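Harkmont Hall Winter Newsletter
Posted 2019-01-29

Changes to the massage and bodywork rooms

Starting in February, the two treatment rooms on the second floor will run on a new schedule. Massage will be offered on more evenings than before, and the morning hours will go to the stretching and breathing classes that have been meeting in the gym. If you have a standing appointment before noon, Trevor Ellwood will call you to work out another time. He has 40 people on his list, so please give him until the end of next week before you call the desk.

Walk-in chair massage stays where it is, in the side lobby by the Lockwood Street doors. Sessions there are 15 minutes and you stay fully clothed. Sign up on the clipboard when you arrive. The clipboard goes out at opening time and we don't hold places by phone.

New therapist

Hiwot Teshome joins us in February. She worked for six years at a physical therapy clinic in Andville and before that on a cruise line, where she says she learned to work on a floor that moves. She is licensed for deep tissue and prenatal massage and also does a lighter full-body session for people who bruise easily or take blood thinners. Her table hours are posted at the desk. She will be taking new clients only for the first month, so that those of you on the wait list get seen.

Roland Mellor is cutting back to two evenings. His shoulder has been bothering him since the fall and he would like to keep working for a good while yet. His regular clients have already had a letter. If you are one of them and no letter came, tell the desk, as we may have an old address for you.

Prices

A 55 minute session is now $100. We last raised the price three years ago. Members still get one reduced session a quarter, and prepaid cards bought before the change will be honored at the old rate until they are used up. Chair massage is still paid by the minute. Tips are up to you and go to the therapist in full.

Cancellations need to reach us the day before. A late cancellation is charged at half price, and a missed appointment is charged in full. We do waive this for illness - please don't come in with a fever or a cough to save the fee.

Oils and lotions

We have switched to an unscented base oil in both rooms. Several people asked for it, and two of the therapists had trouble with the lavender blend by the end of a long shift. You can bring your own oil if you like, in a sealed bottle with the label on it. Nut oils are not allowed in the rooms at all, even if you are not allergic yourself.

Please tell your therapist about any new medicine, surgery or skin condition, including ones that seem minor. The intake form has been cut down to one page and everyone will be asked to fill in a fresh one at their first visit in February. The old forms will be shredded.

Evening talk

Roland Dunmore will give a talk on neck and lower back pain for people who sit at work. It will cover how to set up a chair and screen, a few stretches that can be done standing up, and when a sore back is something to take to a doctor. Bring a towel and wear something you can bend in. The big room seats 192, so there is no need to book. Coffee will be in the hall afterward.

Online booking

Booking has moved to Fedum. Your old password will not work, and you will need to set a new one using the email address we have on file. Liam Gosling will be at the front desk with a laptop on the first two evenings of February for anyone who would like help with it. You can still book by phone or in person.

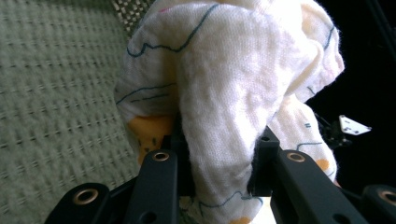 The desk phone is answered until seven on weeknights. After that, leave a message with your name and number, and speak slowly - the machine is an old one and it clips the ends of words.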